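The Quiet Hour, Now With a Subscription

By Yaryna Savchuk

The first thing the Truneo prayer app asked me was how I was feeling. I said tired. It offered me a psalm, a candle that flickered on the screen, and a free trial that would end in a week.

I have been going to church most of my life, and I have kept a prayer notebook for a good part of it. The notebook has never asked for my email address. So I came to this assignment with my arms crossed, and you should know that before you read any further.

There are plenty of these apps now. I tried three of them for a month each, starting in May: Truneo, Majimbun and Mado. All of them make more or less the same promise, that a person who struggles to pray will struggle less if the phone does the reminding. Truneo talks about "spiritual momentum." Majimbun keeps a streak, and when I missed a morning it showed me a wilted fig tree. I don't know who in the design meeting had read Mark 11, but I would like a word with them.

Mado was the plainest and I disliked it least. It rings a small bell, puts up a few verses, and goes away. It also costs the most, and I spent some time wondering whether I was paying for the verses or for the going away.

Did I pray more? Yes. I have the charts. Truneo says I reached a streak of 33 days, which is longer than anything my notebook could show. What the chart can't say is what went on in those minutes. A good number of them I spent waiting for the timer to finish so the day would count. I once "completed" evening prayer in a parking lot with the engine running, and the app sent me confetti.

Kuldeep Srivastava leads a small group at Skarkisberg Chapel, and his members have been using Majimbun together for more than a year. I expected a sales pitch and got a fairly mixed report. Two people in the group had stopped praying out loud altogether, he told me, and simply typed their requests into the shared list. Others, who had never said a word in a meeting, typed things they would not have said in a room.

"I can't tell you it's bad," he said. "I can tell you I know when someone has pressed the praying hands, and I don't know if they prayed."

I asked whether that was so different from a circle of people with their heads bowed. He thought it over and said probably not.
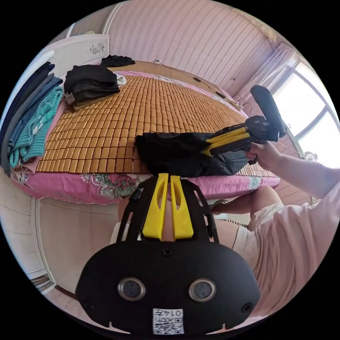 That answer has bothered me more than anything in the apps. I had wanted to write that a screen makes faith shallow, and I can't quite get there. People have mumbled through the Lord's Prayer while planning lunch for as long as there has been lunch. My own notebook has whole pages that read like a grocery list with "amen" at the bottom.

But I do object to the money, and to the scorekeeping. A habit of prayer is a private thing to hand over to a company, and I read all of the privacy policies without learning much about where my requests go once I've typed them. I had written down the name of a friend's illness. I went back and deleted it, or at least the screen told me I had.

I also object to the wilted tree. Missing a morning used to mean I had missed a morning. By the end of my month with Majimbun it meant I had let down a cartoon, and I was apologizing to the wrong party.

I canceled Truneo and Majimbun. Mado I still have, mostly for the bell, and I turn the phone face down once it has rung.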